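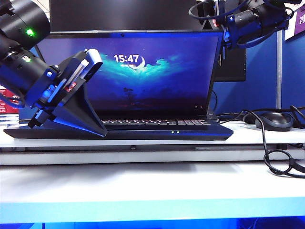 **Pre-purchase safety check: Pelelis bench kit, two-arm version**
17 Apr 2018, filled in by Hermine Thaler

Hi all! Emlyn asked me to go through the Viltau checklist before we say yes or no to the kit, so I did, and I've put my comments under each item (sorry, some of them got long). OK means OK, FIX means before anyone else uses it, ASK means I've written to the supplier.

## Arms and mounting

- [x] **Arms firmly mounted, no play.** OK. I leaned on both of them pretty hard and neither one budged.
- [x] **Status lights readable from the operator's seat.** OK, and I love these! Green is nice and bright even with the ceiling lights on.
- [ ] **Fault color explained in the manual.** ASK. The manual has a table for it, but two rows say the same thing. Typo, I think, but I want it in writing.
- [x] **Pinch points labeled.** OK, there are labels on the arm and the fixture. I'd still add a sticker of our own near the gripper fingers, they close faster than you expect.

## Cables

- [ ] **Arm cables clear through full travel.** FIX. I ran both arms slowly to their limits and one loop brushed the housing on the way back. A shorter loop and one more tie should do it.
- [ ] **Nothing hanging over the front of the desk.** FIX. We've got a black cable draped over the edge and coiling down, right where your knee goes. That one's on us, not the kit.

## Work area

- [x] **Base plate flat and steady.** OK. It's wide, it's heavy, it stays put.
- [ ] **Loose items out of reach of the arms.** FIX. Papers and boxes go on the shelf before power-on, please (yes, me too).
- [x] **Laptop lid opens and closes without touching anything.** OK.

## Stopping it

- [x] **Emergency stop tested from both sides.** OK, 9 tries, 9 stops. Unai did the pressing and I did the flinching.
- [x] **No movement on restart until confirmed.** OK. It waits for you, which the Collado demo unit did not!
- [ ] **Speed limit locked for new users.** ASK. We set it to 130 mm per second and anybody with the login can change it. I'd like a separate password.

## Service plan

- [ ] **Inspection interval stated.** ASK. The quote says every 1000 hours, the brochure says yearly. Which?
- [x] **Spare parts list included.** OK, with prices.

**My vote:** yes, once the three FIX items are done and Cayetano has the answers on the ASKs. Encarnación wants a second look before it ships over to Stotenthorpe in September, so please keep this sheet with the kit.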